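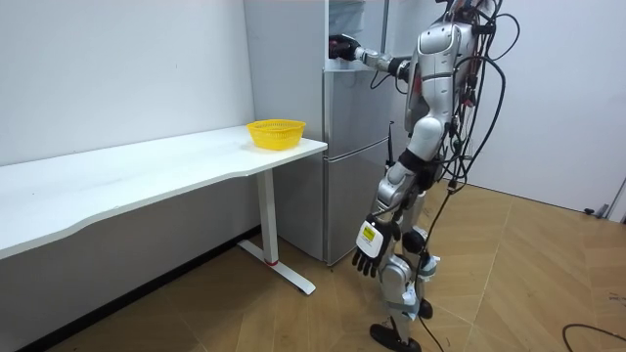 The Window on the Landing

07/06/2021
Posted by the Broltdale Short Fiction page

I'd been in the house at Broltdale for 14 years before I tried to open the landing window, and even then I only did it because of a wasp.

It was one of those old sash things, painted shut so many times that the gap between frame and sill had vanished. I pushed. I swore a bit. The wasp went round my head, found the bathroom and left that way, which I thought was rude after all my trouble, but by then I was cross and wanted the thing open.

So I rang Troncoso, the window people on the high street, and a woman with a lovely slow voice told me they could fit a new one for a price that made me sit down on the stairs. Or I could try a palette knife, she said. "Run it round the edges, love. Be patient."

I was patient for up to 25 minutes. Then I fetched the mallet.

The paint came away in long curls - white, then cream, then a green I'd never have guessed at, like the inside of a hospital. Under the green somebody had written in pencil along the bottom rail. I had to get down on my knees with my reading glasses on (they're for the crossword, really) to make it out.

"Shut for the winter, November. Open when he's home."

No year and no name. I read it again, out loud this time, and felt daft, and looked behind me.

Well, I couldn't use the mallet after that, could I? I went back to the knife and did it properly, a little at a time, and I let my tea go cold. When the sash finally moved it made a noise like a cough and slid up 2 inches, then the whole way, and in came the smell of next door's cut grass and somebody's radio playing a song I used to know all the words to.

I rang Troncoso back and said I wouldn't be needing the new one, thanks. She asked if the knife had worked and I said yes, it had, and then I told her about the pencil, all in a rush. She went quiet for a moment.

"And have you left it open?" she said.

I told her I had. I've painted the rest of the frame since, but I went round the writing.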